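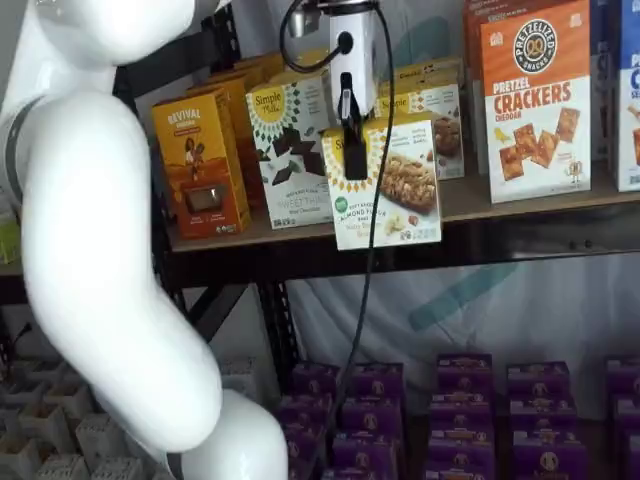 Accueil | La boutique | Nos recettes | Archives | S'abonner

Rubrique : Côté épicerie

Chers habitués, vous êtes plusieurs à m'avoir demandé, entre deux portes, où étaient passés les biscuits et les barres. Rassurez-vous, ils sont toujours chez nous ! Sandamali et moi avons profité d'un dimanche de février bien gris pour revoir tout le coin des goûters, et comme toujours quand on commence à déplacer une boîte, on finit par les déplacer toutes (et par en ouvrir une ou deux, je l'avoue, avec une grande théière).

Les boîtes Simple Mills ont maintenant leur place sur les étagères en bois à montants noirs : vous y trouverez les barres moelleuses à la farine d'amande et, tout près, les Sweet Thins au chocolat noir, que Jin-sol trempe dans son café. Les boîtes orange REVIVAL sont rangées les unes derrière les autres, alors n'hésitez pas à prendre celle de devant, on avancera les suivantes.

Imad aimerait que l'on ajoute un rayon pour les biscuits salés, Kyung-hwa préférerait davantage de thés, et moi je voudrais surtout que l'on garde un peu de place pour circuler avec un panier... Dites-nous ce que vous en pensez à la caisse, ou glissez un mot dans le carnet posé à côté de la balance. La dégustation de rentrée aura lieu à 11 heures, dimanche, et il y aura du thé pour tout le monde.

Anatole Rey, pour l'épicerie Wendach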